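Workshop tips: when a small robot arm stops letting go

Updated Mar 6, 2022

We run two arms on the sorting bench at Hetudbridge. In February one of them began dragging bricks after the grip was meant to open. Callum Blackburn lost most of an evening to it before we found a cable pulling on the joint. These are the checks we do now, in order.

Switch off at the wall first. An arm that has jammed can spring back when the load comes off, and a pinched finger hurts more than you'd expect.

Wipe the fingertips with a dry cloth. Grease from handling bricks builds up on the pads and they start to stick.

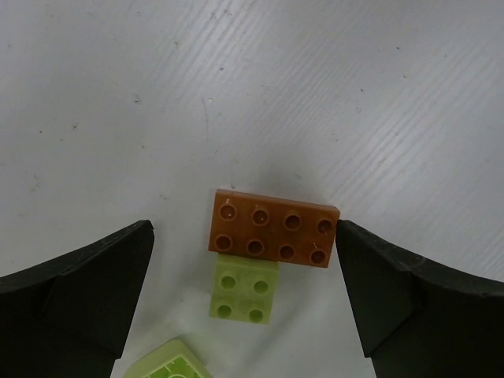 Next, open and close the grip by hand. It should move freely the whole way. If it catches, look for grit in the hinge before you blame the motor. Set the closing force low, then bring it up in steps of 3 until the brick stops slipping. Ours had been left at 200, far too high for plastic.

Leave the power off for 60 seconds before restarting. 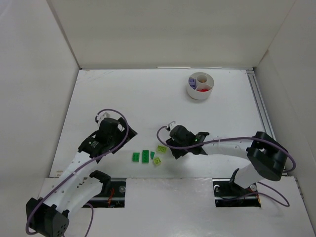 Cables are the usual cause of a grip that sticks in one position only. Move the arm slowly through its full reach and watch for any point where the lead goes tight. The purple ones on our arms run along the links and are clipped at the top of each gripper, so that clip takes the strain if the loop is short. Give it more slack and try again.

Run some 19 test picks before you leave it alone. Seren Jenkins keeps the fault book by the door, so write down what you changed.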